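Visita à unidade de lavagem e classificação de lã da Colteo

A visita decorreu a 18 de julho de 2025, com entrada pelo portão norte e registo na portaria. O grupo foi recebido por Evanthia Giannakopoulos, responsável pela qualidade, e por Bogdan Filip, da manutenção. O percurso seguiu o sentido do material: receção, abertura, lavagem, secagem e enfardamento.

Na receção, cada lote é perfurado com uma sonda tubular e a amostra segue para o laboratório, onde se determinam o diâmetro médio da fibra, o teor de matéria vegetal e o rendimento ao lavado. Os lotes de maio ainda ocupavam parte do armazém – a tosquia concentra-se nesse mês e a linha não absorve tudo de imediato.

A linha de lavagem tem 7 tanques em série, com prensas de rolos entre eles. Os primeiros trabalham a 60 graus com detergente não iónico; os últimos servem apenas para enxaguamento. A água circula em contracorrente. A lanolina é separada por centrifugação e vendida em bruto à Vemgate.

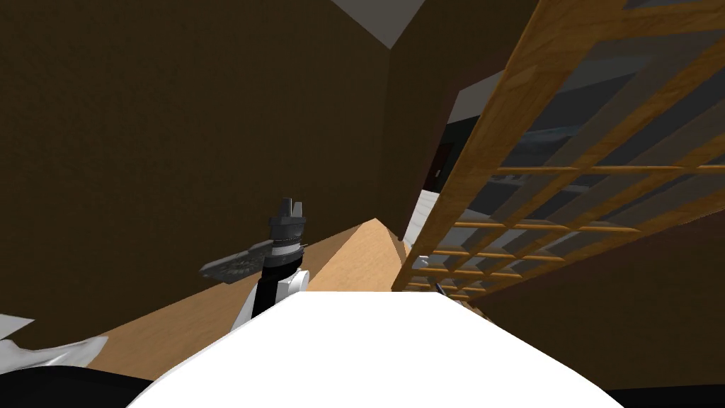
Porque não se lava a lã a uma temperatura mais alta?

Acima do valor usado na linha, a fibra amarelece e o risco de feltragem aumenta, sobretudo com agitação mecânica. O ganho na remoção da gordura é pequeno e o consumo de vapor sobe.

A secagem faz-se em tambores perfurados com ar aquecido. Segundo Bogdan Filip, o ponto crítico é a humidade à saída: lã demasiado seca gera eletricidade estática e parte-se na cardagem. O sensor é verificado a cada 4 horas contra uma amostra pesada em estufa.

No laboratório, Stamatia Kouris mostrou a medição do diâmetro por fluxo de ar. A amostra analisada deu 19 micrómetros, valor adequado a fio penteado fino. Os resultados ficam associados ao número do fardo e acompanham a guia de remessa.

Ficou por ver a estação de tratamento de efluentes, parada para substituição de difusores. O acesso pede-se por escrito à receção, com indicação do número de visitantes e do calçado de segurança necessário.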